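How to Post Your Scores After a Women's Club Stroke Play Round

Posted Oct 11, 2024 by Sobia Sial
Share 60 | Comments 9

If you're new to the Temba women's league, the playing part is easy to follow. Scoring takes more getting used to. In match play you can pick up your ball and walk to the next tee. In stroke play every putt has to drop, every stroke goes on a card, and the card has to be right when you hand it in. These are the steps we use at Lemilen Golf Club. They'll be close to what you find at other clubs, but check the notice by the pro shop when you play away.

What you need before the first tee

Bring two pencils, your current handicap index, and a ball with a mark on it you'd recognize in the rough. Pick up the scorecard from the starter. Your name, the date and your course handicap should be printed on it already. If the course handicap looks off, say so then. It's a quick fix before the round and a slow one afterward.

Step 1. Swap cards

You don't keep your own official score. Trade cards with another player in your group, so that each of you is marking for someone else. Most of us keep our own numbers too, in the row at the bottom of the card.

Step 2. Write the score down after every hole

Do this at the next tee, not on the green, so the group behind can hit. Ask your player what she had. If her number doesn't match yours, go back over the hole shot by shot while you both remember it. Penalty strokes are where most mistakes come from. A ball in the pond is one stroke plus the shot that put it there, and newer players often leave one of those out.

Write only the gross score, meaning the strokes taken. Don't subtract handicap strokes on the card. The scoring table does that.

Step 3. Handle rules questions without stopping play

If you aren't sure whether you get free relief, you can play two balls to finish the hole. Tell your marker before you hit again, and say which ball you want to count. Write down both scores and circle the hole. Then report it to the scoring table before you sign, even if both balls came out the same.

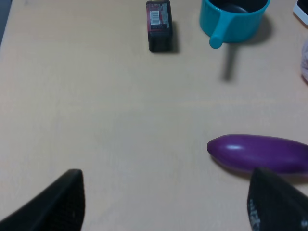 Step 4. Check the card at the table

Go straight to the scoring table after the last green. Lunch can wait. Sit down with your marker and read the scores aloud, front nine first. The committee is responsible for the total, so don't worry about your addition. You're responsible for each hole. If you sign for a lower score than you made on a hole, you can be disqualified. If you sign for a higher one, you keep it.

Vendula Šindelář had a 90 last season that should have been an 89, all from one 6 that was really a 5. She'd already turned in the card, so the 90 stood.

Both players sign, and then the card goes in the box. Once you've left the table it's final, apart from a few exceptions in the rules.

Step 5. Post the round for your handicap

League rounds are posted for you by the next morning. If yours doesn't show up, log in to Skirnen, choose "Add Score," and enter it hole by hole. Pick the right tees. We play the forward set, listed in Skirnen as Villidix.

For posting, the most you can take on a hole is net double bogey. That's par plus two, plus any handicap strokes you get there. So if you made a 10 on a par 4 where you get one stroke, the 10 stands for the tournament and a 7 counts toward your handicap. Skirnen makes the change if you enter real scores — don't adjust them yourself first.

Multi-day events

For the two-day championship you get a new card each morning and the same steps apply. Groups for the second day are made up by score, so you'll likely have a different marker. Ties for first in the gross division are settled by a playoff starting on 10. All other ties are broken by matching cards, using the last nine holes.

Scores can be posted until the season closes in December. Send questions about a missing round to me through the league page, with the date you played and the name of your marker.

Share this page
60 shares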